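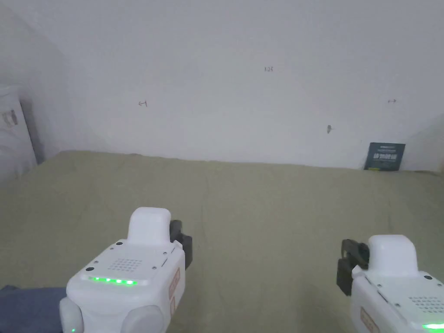 Venla Karppinen objected to the earlier wording of this section: "check the grippers" told an operator nothing, she wrote, and the rule should name a state and a limit.

7.2 Checks before a session (Irer hand-held pair)

1. Rest both grippers on a flat, stable surface with the jaws empty.
2. Confirm that the indicator lights on each unit are green.
3. Open and close each jaw 12 times. Stop if either one sticks.
4. Enter the serial numbers in the Borasard log.

Note: Recalibrate after 200 sessions or after any drop.

CAUTION: Keep fingers clear of the jaws during step 3. Do not use a unit that shows fault code 141. Tag it and return it to Drornix.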